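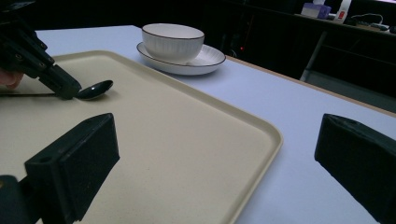

Sonton Economics Faculty Board
Minutes, 2022-03-20

1. The minutes of the previous meeting were approved.

2. The Board approved 27 applications to the master's program in labor economics. Five were deferred to May.

3. A travel grant of $500 was awarded for the Cordier workshop on wage data.

4. The Pledby working paper series was renewed for one year.

The meeting adjourned at noon.

Sonton Economics Faculty Board | Contact | Back to top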